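12 July 2018

Notices tracker, carrying on from the whiteboard. Gráinne wants this written up before the Clurero office gets its copy, so here goes, in no order.

Scraper ran overnight against the court registry pages. 734 notices pulled, 31 rejected by the parser. Went through the 31 by hand with Dexter. Most are "second notice" or "further notice to appear" where the clerk has typed the person's name in the subject line instead of the respondent feild. So the parser reads no respondent and bins it. Not a scraper fault. Fix is to fall back on the subject line and flag it for a human to look at.

A handful are proper odd. Same matter number, same respondent, two different appearance dates, both stamped as first notice. Edgardo reckons the registry reissued after an adjournment and never withdrew the old one. Could be. He's phoning the registry counter, they don't answer email.
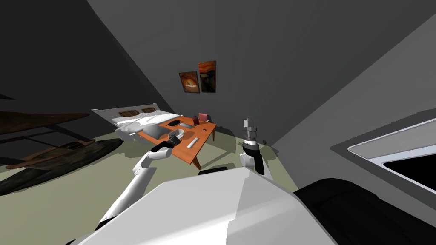 Until he hears back, both go in the table with status "disputed". Do NOT merge them. We merged in the last build and it made one councillor look like he'd ignored a summons when he hadn't, and we had to ring his lawyer and grovel.

Wording for the public page. Long argument over this. Cherry Mae wants "did not appear". Rogelio wants "failed to appear". I'm with Cherry Mae, "failed" sounds like we know why. Settled on "no appearance recorded", which is ugly but it's what the registry column says. Gráinne signed off on it. Also no "refused" anywhere unless there's a quote from the person or their lawyer, on the record, linked.

Same goes for "arrest". A warrant application is one line in the table, a warrant granted is a separate line. Unnamed sources don't go in the table at all, they can live in the story.

Kavix (the timeline widget) still drops anything older than 90 days off the left side. Dexter thinks it's a default in the config, I think it's the date parser reading day and month backwards. Test: feed it the September file from last year and see what falls off. Not done yet.

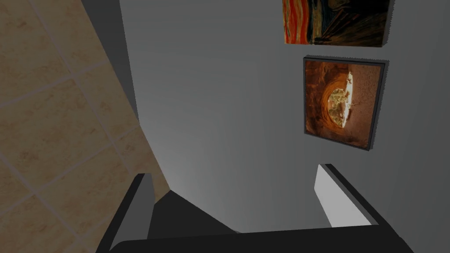
Rogelio has redone the timeline colours again. Red for warrants is gone, good, it looked like a verdict. Now amber for notices, dark blue for hearings, and the "no appearance recorded" rows sit on a plain mid grey. I'd go lighter. The grey wall next to the beige tiles is the sort of shade I mean, light to medium and no texture to it, so black type would still read over the top. He's trying three versions, will print them as well becuase half the subs proof on paper.

Server: Wotura box is fine. Puma fell over when the cache hit 3000 entries, same as before. Restarted it, cleared the cache, came back up. Needs a proper limit set. Cherry Mae has the login, I don't.

Legal read. Gráinne has the first batch of names. Anyone under 18 comes out before it even reaches her, check the filter is on in BOTH places, the scraper and the export. It was off in the export last week. My fault.

Right of reply form: goes to the shared inbox, tested twice, arrived once. The other one was in spam. Whitelist it.

To do

- subject line fallback (me)
- registry callback on the double first notices (Edgardo)
- Kavix date test with the September file (Dexter)
- grey rows, three printouts (Rogelio)
- Puma cache limit (Cherry Mae)
- under-18 filter, both ends, then check again after deploy (me + Dexter)

Export to Clurero stays switched off until the filter's been checked. If they ring asking for it, put them on to Gráinne.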